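The woman who answers the letters

Miroslava Hladun starts her work at six in the morning, when the house is quiet. She translates old family letters for people who can not read the language of their grandparents. In ten years she has finished over 2,000 pages, most of them written by hand and in pencil.

"The first box was from my own aunt," she told me. "She asked me what her father wrote from Cerow. I said it would take me one evening. It took me the whole January."

I asked her what makes a letter difficult. She said that the words are mostly easy, but people wrote to save paper. They filled the page, then turned it and wrote across the lines. "They also did not explain who is who. There is a Petro in every village, and in one family I had three of them."

The longest job until now was the Karpenko family, with 353 letters between two sisters. The sisters wrote about geese, about a bad roof, and about a coat which one of them wanted to have back. "Thirteen years they discussed this coat," Hladun said, and she laughed. "I never found where it ended. The last letters are only about the weather."

She does not correct the mistakes of the writers. If a word is spelled how it was spoken, she puts a small note on the side. The families sometimes ask for nicer sentences, and she refuses politely.

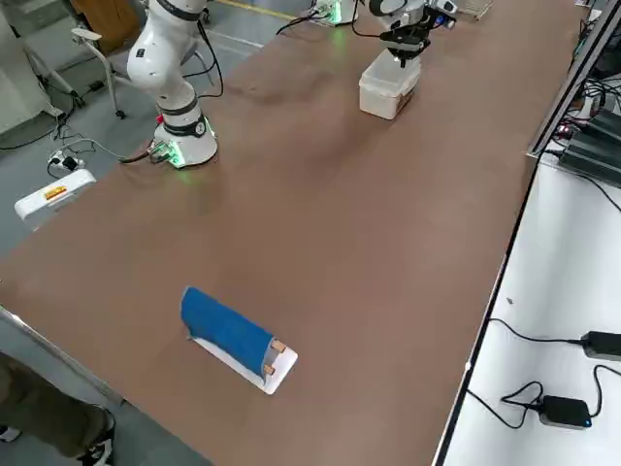 Keeping the letters after the translation is a question she hears from almost every family. Her answer is simple: no tape, no sunny window, and no metal clips, for they leave rust. Many people already have some plastic box in the house, like the see-through white one on the brown table, with the lid off, and they want to know if it is good enough. "For a few weeks while we work, yes," she said. "For fifty years I prefer a paper box made for archives."

Her neighbor Yaryna Derkach now helps her with the reading of dates and place names. They sit together in the kitchen with one lamp and a magnifying glass. Before I left, Derkach was reading a postcard aloud for the second time, and they still did not agree about the name of the street.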